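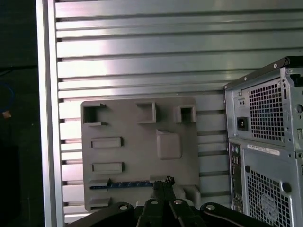
図1 マザーボードを模した板(3Dプリント品、灰色)

計算機構成論 講義資料
主記憶とメモリ階層
2022年11月17日 配布

1. 本資料の範囲

前回までは命令の実行を演算装置と制御装置の側から扱った。本資料では主記憶を対象とし、DRAMの動作、モジュールとチャネルの構成、キャッシュを含めた平均アクセス時間の見積もりを述べる。仮想記憶と補助記憶装置は次の資料に回す。10月に配布した用語表の「記憶装置」の項を手元に置いて読むこと。

2. 記憶素子

主記憶に用いられるDRAMは、1ビットをキャパシタの電荷として保持する。セルはキャパシタとアクセストランジスタの組からなり、行方向のワード線と列方向のビット線の交点に配置される。キャパシタの電荷は漏れ電流により減少するため、一定周期で読み出しと再書き込みを行う。この操作をリフレッシュという。リフレッシュ中のバンクは通常のアクセスを受け付けない。

SRAMは双安定回路によりビットを保持する。リフレッシュは不要で、アクセスも速いが、セル面積が大きく、容量あたりの価格が高い。キャッシュにSRAM、主記憶にDRAMという分担はこの面積と速度の差に由来する。

いずれも揮発性であり、電源を切ると内容は失われる。不揮発性が必要なデータは補助記憶装置に置く。

3. DRAMのアクセス手順

セルアレイへのアクセスは次の順で進む。

プリチャージ:ビット線を所定の中間電位に戻す。
アクティベート:行アドレスで指定された行を開き、その内容をセンスアンプに取り込む。
リードまたはライト:列アドレスで指定された部分を転送する。

アクティベート後にセンスアンプが保持している内容を行バッファとみなす。続くアクセスが同じ行に属する場合、プリチャージとアクティベートは省略される(行ヒット)。異なる行に属する場合は、開いている行を閉じてから目的の行を開く(行コンフリクト)。行が開かれていない状態からのアクセスは両者の中間に位置する。

それぞれの所要時間は、プリチャージの時間をtRP、行を開く時間をtRCD、列アクセスの時間をtCLとして、次のように表す。

行ヒット:tCL
行が閉じている場合:tRCD + tCL
行コンフリクト:tRP + tRCD + tCL

配列を行優先で格納している場合、内側ループを列方向に進めると行ヒットの割合が高くなる。ループの順序を入れ替えるとアドレスの間隔が広がり、行コンフリクトとキャッシュミスの双方が増える。演習で用いるシミュレータTralloは、アクセス列を与えると行ヒットと行コンフリクトの回数を別々に出力する。

4. モジュールとチャネル
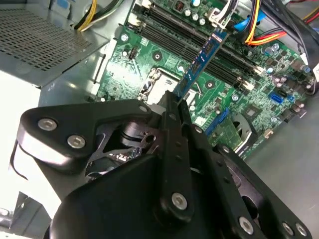

図2 緑色のマザーボード上のDIMMスロット列と青色のメモリモジュール

DRAMチップを基板に並べ、端子を基板の縁に設けたものをメモリモジュールと呼ぶ。デスクトップ機ではDIMMの形状が一般的である。モジュールの端子には切り欠きがあり、世代の異なる規格のスロットには物理的に適合しない。

チャネルは、メモリコントローラとモジュールを結ぶ独立した信号線の組である。チャネルごとにコマンドとデータを並行して送れるため、チャネル数をN、1チャネルの転送レートをR、データ幅をWバイトとすると、理論上の帯域BはB = N × R × Wとなる。実効帯域は、行コンフリクト、リフレッシュ、読み書きの切り替えに伴う待ちによりこれを下回る。

同一チャネルに複数のモジュールを接続すると容量は増えるが、理論帯域は増えない。また信号線の負荷が増すため、動作クロックの上限が下がることがある。容量の増設と帯域の増加は別の問題として扱う必要がある。

ランクは、同じコマンドに同時に応答するチップの集合である。バンクは、チップの内部で独立に行を開閉できる区画を指す。連続したアドレスを異なるバンクやチャネルに割り当てる方式をインターリーブといい、あるバンクのプリチャージ中に別のバンクから転送することで待ち時間を隠蔽する。

答案では、チャネル、ランク、バンクの混同が目立つ。物理アドレスの各ビットがどの階層の選択に使われるかを図に書き、区別しておくこと。

5. 平均メモリアクセス時間

キャッシュを1段とした場合、平均メモリアクセス時間(AMAT)は次式で与えられる。

AMAT = ヒット時間 + ミス率 × ミスペナルティ

計算条件:ヒット時間2サイクル、ミス率3%、ミスペナルティ400サイクル。
AMAT = 2 + 0.03 × 400 = 14サイクル

ミス率が2%になった場合:
AMAT = 2 + 0.02 × 400 = 10サイクル

ミス率の差は1ポイントであるが、平均値は4サイクル短くなる。ミスペナルティが大きい系では、ヒット時間の短縮よりミス率の低減が効く場合が多い。ただし連想度を上げてミス率を下げるとヒット時間が延びることがあり、両項を合わせて評価しなければならない。

キャッシュを多段にした場合、1段目のミスペナルティの項に2段目のAMATを代入する。このとき2段目のミス率には局所ミス率(2段目へのアクセスに対する割合)を用いる。全アクセスに対する割合を代入すると、1段目のミス率を二重に掛けることになる。

なお、上式はアクセスが1件ずつ完了することを前提としている。アウトオブオーダ実行の処理装置では複数のミスが重なって処理されるため、AMATから求めた停止時間は実測より大きくなる傾向がある。

6. 筐体内での配置
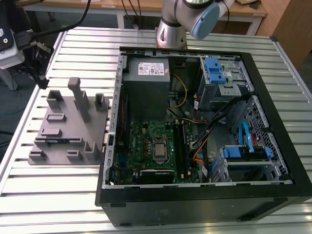 図3 側板を外したデスクトップ機の内部

メモリコントローラは、現在のデスクトップ機では一般に処理装置のパッケージに内蔵される。スロットは処理装置の近くに置かれ、配線長の差が小さくなるように基板上の配線が引かれる。高速な並列信号では、到達時刻のずれがそのままタイミング余裕の減少となる。グラフィックスカードなどの拡張カードは別のバスで接続され、専用の記憶を持つものでは、主記憶との間の転送がしばしば性能の制約となる。

7. 演習課題

課題1 教材ファイルFarkasに収めた行列積のアクセス列をTralloに入力し、ループ順序ごとの行ヒット率を表にまとめよ。行バッファの管理方式はオープンページとする。

課題2 第5節の計算条件に2段目のキャッシュを加えたとき、AMATが10サイクル未満となるための条件を、2段目のヒット時間と局所ミス率の不等式で示せ。主記憶へのアクセス時間は400サイクルのままとする。

課題1の表には使用した設定値を必ず併記すること。課題2は式の導出過程を省略しない。提出先は学習管理システムRekbergの当該科目欄、形式はPDFとする。

参照:講義用テキスト『Jemstead 計算機構成』主記憶の章、および同章末の練習問題。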